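Sorting Out the Junk Bin: Small Parts Storage for a Home Workshop

Updated July 2025

Most workshops end up with one bin that holds everything without a home. Screws from a flat-pack shelf, half a hinge, a fuse, the spare feet from a washing machine. Once a year it needs emptying. An afternoon is usually enough.

Empty it all at once

Tip the whole bin onto an old bedsheet. Picking through from the top only moves the clutter down. Shake out the sawdust, wipe the inside with a damp cloth and a drop of dish soap, and let it dry before anything goes back.

Run a magnet in a plastic bag over the pile first. Steel screws and washers come up together, and turning the bag inside out drops them into a jar. Brass, aluminum and plastic stay behind.

Throw out:
Screws with stripped heads
Bent nails
Rusty drill bits under 1/8 inch
Dried-up glue tubes
Any key that has not fit a lock in 3 years

Old batteries go to a drop-off point. Tape over the ends of lithium and 9-volt batteries before you take them.

Pick the right bin

A rectangular bin wastes less shelf space than a round tub and sits square against the back of a bench. Straight sides are better than sloped ones if you plan to add dividers. Keep it shallow enough that your hand reaches the bottom without digging. Stick-on labels peel off dusty plastic, so wipe the spot with rubbing alcohol first.

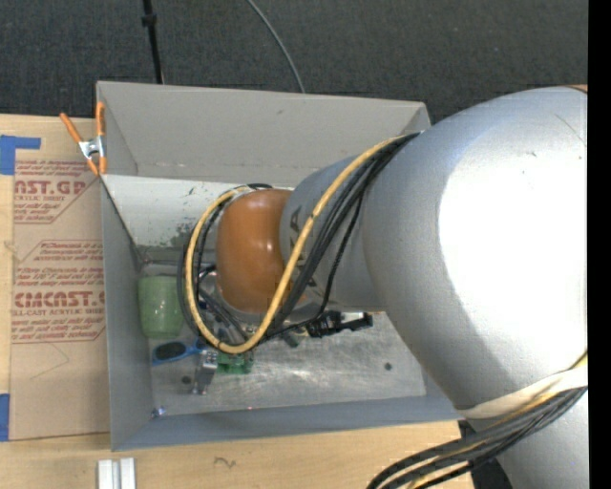

Make dividers from scrap

Corrugated plastic from an old yard sign cuts easily with a utility knife. Measure the inside of the bin at the bottom, where it is often narrower than at the rim. Cut slots halfway through each strip and push them together. A bead of hot glue at the corners stops small washers from sliding under.

Wall anchors should be kept with the screws that came with them. A snack bag for each size works fine, with the drill bit size written on it in marker.

Keep it from filling up again

Leave one section empty for odd finds. When that section is full, sort it before adding more. We do ours in September, before the windows get closed for the winter and the dust has nowhere to go.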